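Review: the Lowther Good Practice Guide for Domestic Tidying Trials, with the Furkell grid kit
October

I have been using the Lowther guide for most of this year, first as a free download and then in the spiral-bound version that ships with the Furkell grid kit. The two are sold together now, so this review covers both. It is aimed at small teams running two-armed machines on household floor jobs, mostly rubbish pickup, where the arms share the room with furniture and sometimes with people.

What you get

The guide is 216 pages. A good third of that is forms, which you are allowed to photocopy. The kit adds a tape dispenser, clear tape, a chalk line, a laminated litter chart and a pack of 200 printed item cards. There is no software. Brandgate sells a logging program that follows the same clause numbers, but I kept my records in a spreadsheet and didn't miss it.

The guide is split into room setup, item choice, bin handling, operator position and reporting. Each clause is marked "must" or "should". I counted the musts in the bin chapter because that is where we argue most, and there are 10. The shoulds outnumber them by a long way, and some of them could be promoted.

Room setup

Clause one of this chapter asks for a marked floor, so that an item's starting position can be written down and repeated. Any marking will do provided it doesn't snag a fingertip and doesn't change colour contrast so much that the machine is finding the tape instead of the rubbish. Clear packing tape on carpet meets the first half easily. It also shines. The guide mentions glare in one sentence and tells you to check it at the time of day you will be working, which is fair enough, but I would have liked a proper procedure. Our bedroom is fine at 10 in the morning and has bright lines across it by mid-afternoon.

Edges lift on carpet. Press the crossings down with the heel of your hand before each session and replace any strip that has picked up fluff. The kit tape held slightly better than the supermarket roll, though I would not pay extra for it.

Furniture stays where it would normally be. The guide is firm about that and I agree with it. A bed, a nightstand and a desk change how the arms have to travel, and results from a cleared room do not carry over.

Item choice

The litter chart groups things by how they behave when gripped: flat, crushable, thin and rigid, soft. You are supposed to have at least one from each group on the floor. Tissue and wrappers are easy to supply. Thin and rigid is the group people leave out, and a chopstick or skewer does the job well. It lies close to the pile and gives a parallel gripper very little to close on.

The item cards are the weak part of the kit. They suggest things like a clean folded napkin, which does not resemble anything you'd find on a bedroom floor. Use real rubbish, rinse the drink cans, and ignore the cards.

Bin handling

This is the best chapter and the main reason to buy the guide. It covers the arrangement where one arm carries the bin and the other is left for picking. 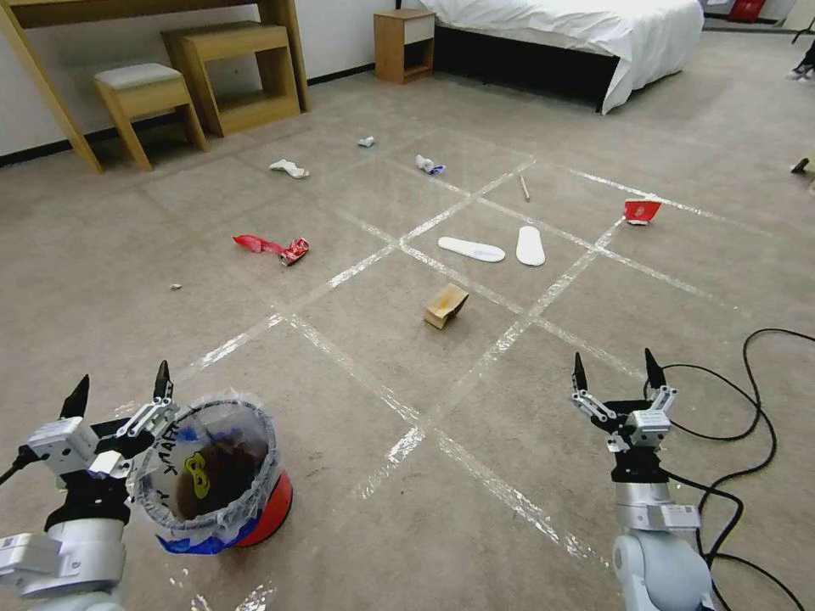
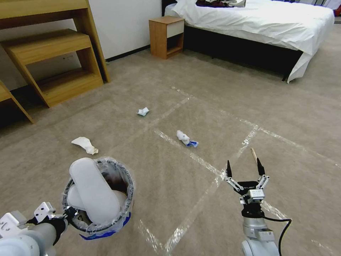
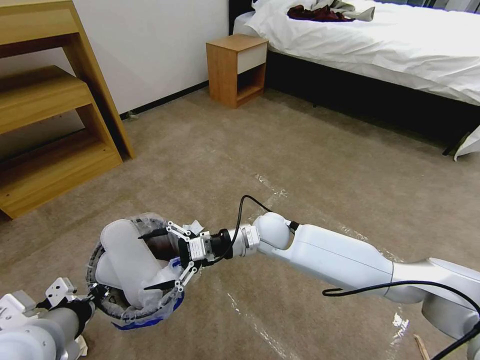 Bin in the gripper, liner folded over the rim, tape strips across the carpet.

Clauses I found useful

1. The liner must be folded over the rim all the way around before the bin is lifted. Loose plastic near the fingers is listed as a stop condition. We were slack about this in the first few weeks and the spreadsheet shows it.

2. The bin should be small and round. A round bin can be gripped at any point on the rim, and you don't have to note its rotation. We had been using a square one from Fetance, which is a perfectly good office bin, but its corners made for inconsistent grips and we gave it away.

3. Whatever is in the bin at the start must be recorded. Weight matters here as well as contents. An empty bin tips more readily when something is dropped against the far wall, and a half-full one hides small items from the camera.

4. The carrying arm must hold still while the picking arm releases. It slows the work. I tried it both ways and went back to following the clause.

5. Coloured tape on the bin is allowed as a marker, low down, so long as it stays the same for the whole series.

6. Cables must have slack for the full reach of each arm and must not lie between the bin and the next item. The guide asks for a check at full reach before starting and another after any change of position. There is a tick box for it on form C, although the second check has been left off the form and I had to write it in by hand.

Operator position

Shorter than it needs to be. You get a rule that anyone in the room stays outside the reach of both arms with shoes on, a rule about who holds the stop button, and a 30 second wait after a stop before anyone steps onto the grid. It says nothing about what to do in a narrow room where the bed takes up most of the free side. We marked a standing spot in the doorway and wrote it on the room sheet. Something like that should be in the next edition.

The wait seemed excessive at first. I've stopped noticing it.

Reporting

Form D asks for every attempt, including the ones where the item was touched and left behind. I think this is the most valuable page in the book. Teams like to report what ended up in the bin, and a count of finished pickups tells a reader very little about a chopstick that took most of the session. The form also has a column for items moved out of their square by accident. Fill it in as you go, as there is no hope of remembering later.

The numbering is a nuisance. Forms run A to H but the chapters are numbered, and form F belongs to chapter two. I stuck coloured tabs on mine.

Build and value

The spiral binding lies flat on the floor, which is where it gets used. The laminated chart has survived well. The chalk line left a blue mark on our carpet that needed a proper scrub, so test it in a corner first or lay the tape by eye. Squares that are a bit off don't matter as long as they are labelled and stay put.

If you already have tape and a bin, get the guide by itself. The full kit makes sense for a new team that wants to start the same day it arrives and has no supplies on hand.

Good: bin chapter, form D, clear split between must and should.
Not so good: item cards, glare advice, form numbering, thin section on where people stand.

Guide: four and a half out of five. Kit: three out of five.

Posted in October by the site editor

30 shares | 10 comments

Contact us | Copyright, all rights reserved | Back to top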